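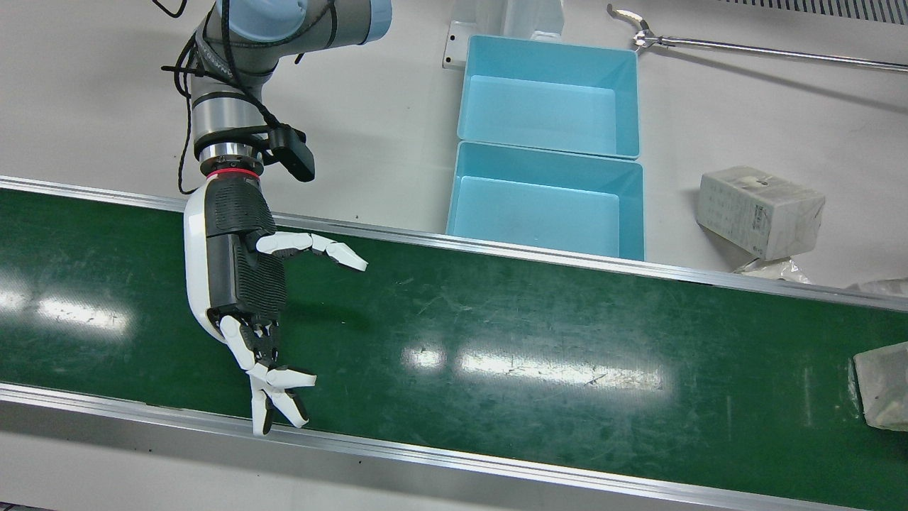 The green belt, with the two light blue bins on the table behind it

From: Edileuza Vieira
To: packing-benches list
Subject: Re: green belt or black?

Azadeh Mirzaei wrote:
> We're replacing the belt on our sorting bench in December and the
> supplier offers green or black for the same money. Does anyone have
> green? Does it show wear? And where do you keep your bins?

Green, Azadeh, go for green! I've worked beside one for five years at Rasstead and I still like looking at it. Pale boxes stand out on it beautifully - I can spot a light gray carton from the far end of the bench without my glasses.

Wear, yes, it does show scuffs and fine scratches, but you only notice them up close. The one thing I'd plan for is glare. It's a shiny surface and overhead lights come straight back at you in white streaks, so try your lamps before you bolt anything down.

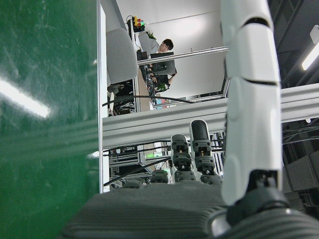

Green surface at left with the light on it, aluminum rail behind

Bins: ours go on the white tabletop just past the upper rail, one in front of the other. I love this setup (Sylvain wanted them under the bench, and we argued for a whole lunch). You reach over, drop the thing in, done.

Get grooved aluminum rail if you can, too. Our last order from Gitis was 59 feet and I've already found a use for all of it!

Edileuza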